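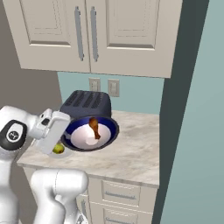 Residents on the Ifans estate say they were given no proper warning before the power went off, with one reader telling us she found out from a card pushed through the door at teatime, after the freezer had already started to drip.

Supply failed to 599 homes at 4 pm. Engineers from Bundero, which looks after the local network, traced it to a damaged cable near the Plikora roundabout. Most back on by early evening. The last 82 had to wait untill after dark, mainly flats at the Rokov Street end.

Bundero said a second, planned switch-off will be needed in May so the joint can be replaced for good. Could last up to 6 hours. Letters to go out beforehand, the firm says, and this time to every address.
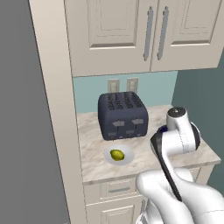
Advice for the May work is much the same as for any power cut. Charge phones the night before, keep a torch handy, leave the fridge and freezer shut. Turn off anything that heats up before the supply comes back, and that means the small stuff on the worktop as well, a four-slot toaster like the one under these cupboards included. Leave one light switched on so you know when it's over.

Anyone who relies on medical equipment at home should ring Bundero and ask to go on its priority list. Claims for spoiled food are being looked at case by case, keep reciepts if you have them. Rokov Street will be down to one lane while the digging is done. Buses not affected.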